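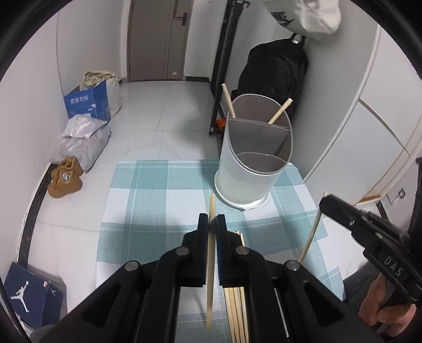 My sister-in-law gave me a sourdough starter in January, in a jar labeled Inthanon. I assumed this was the brand. It was its name. I was told it liked to be fed at six in the morning, and I laughed, and then I was up at six in the morning.

For the first week I did everything by the book, the book being a stapled handout from Bhavana Warrier's bread class at the Drumora community center. Bhavana writes like someone who has been let down by flour before. Page one says "Do not poke it" and so does page four.

I poked it. The loaf came out the shape and weight of a paving stone. My husband ate two slices with a lot of butter and said it was very filling, and he was still saying it at bedtime.

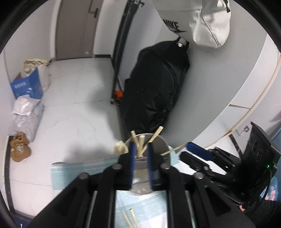 Loaf two was worse, so I'll skip it. Before loaf three I called Yatziri Pacheco, who has baked her own bread for almost 10 years and owns a special knife for it. She asked how warm my kitchen was. I said normal. She asked for a number. I went and bought a thermometer, and my kitchen in winter, I can report, is a good place to store fish.

So now the jar lives on top of the fridge with a dish towel around it, and the dough gets an overnight rise up there too. I have stopped wearing a coat to breakfast for its sake - the heat is on, the bill is coming, and the bread is, per slice, about the price of a decent steak. 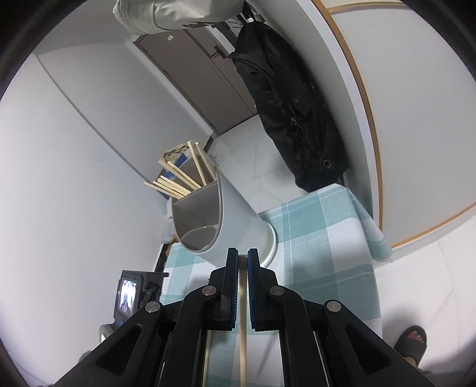

Loaf four had holes in it. Small ones, mostly on the left side, but I sent a photo to everyone I know. Yatziri wrote back "nice, try less water." My brother asked who it was for.

Next up is rye. Bhavana's handout has a whole page on rye and I haven't had the nerve to read it.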